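Call for participants: home-use and sensory testing of plant-based dairy alternatives

Jemal Consumer Testing, Prakville
Posted 31 July 2022

Jemal is recruiting adult participants for a paid product study of oat- and pea-based yogurt alternatives made by Clonodo. The study compares three recipes that differ in protein source and fermentation time. Results will be used to select one recipe for retail sale. No previous tasting experience is required.

What the study involves

Participants complete two parts. The first is a tasting session of 70 minutes at our Prakville site. Samples are served one at a time in coded cups, with water and plain crackers between samples. Each sample is scored for appearance, odor, thickness, sourness, aftertaste and overall liking on a nine-point scale. Scores are entered on a tablet that we provide.

The second part takes place at home over 12 days. Participants receive a set of sealed cups, store them in a refrigerator and eat one per day at a time of their choice. A short questionnaire is completed after each cup. It covers texture, fullness, how the product was eaten (alone, with cereal, in cooking) and whether any liquid had separated at the surface. Missed days should be reported as missed and not filled in later.

Who can take part

We need 354 participants. Places are split between people who buy plant-based dairy products at least once a week and people who buy them less than once a month. You must:

- be 18 or older
- live in Prakville or Vakonstead
- have a working refrigerator with space for 12 small cups
- be able to read and answer questions in English
- be willing to eat sweetened and unsweetened products

You cannot take part if you are allergic to oats, peas, soy, nuts or gluten, if you have been told by a doctor to limit fiber or protein, or if you or a household member work in food manufacturing, food retail or market research. People who were on our April cheese alternative panel are also excluded. Smokers may apply but must not smoke in the hour before the tasting session.

Payment

Payment is $70 for the tasting session and $5 for each completed home questionnaire, paid by bank transfer within three weeks of the last entry. Travel costs within Prakville are not covered. Participants coming from Vakonstead may claim a return bus fare. You may stop at any time and will be paid for the parts completed.

Data

Answers are stored under a participant number. Names and bank details are held separately and deleted after payment. Clonodo receives scores and age group only.

How to apply

Complete the screening form on the Jemal website. It takes five minutes. We hold contact details for 2,843 registered panel members, but registration is not needed and gives no priority. Applications close once 400 eligible forms have been received. The extra forms make up a reserve list.
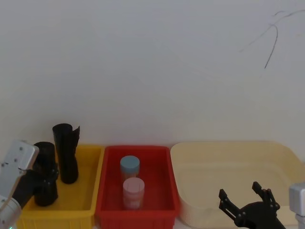 Recipe groups are assigned at random after screening and cannot be changed on request. The groups are called yellow, red and cream, after the open plastic containers lined up against the wall at our site, and the color has no link to flavor or ingredients. Your group name will be in your confirmation message. Please bring that message and a photo ID to the tasting session.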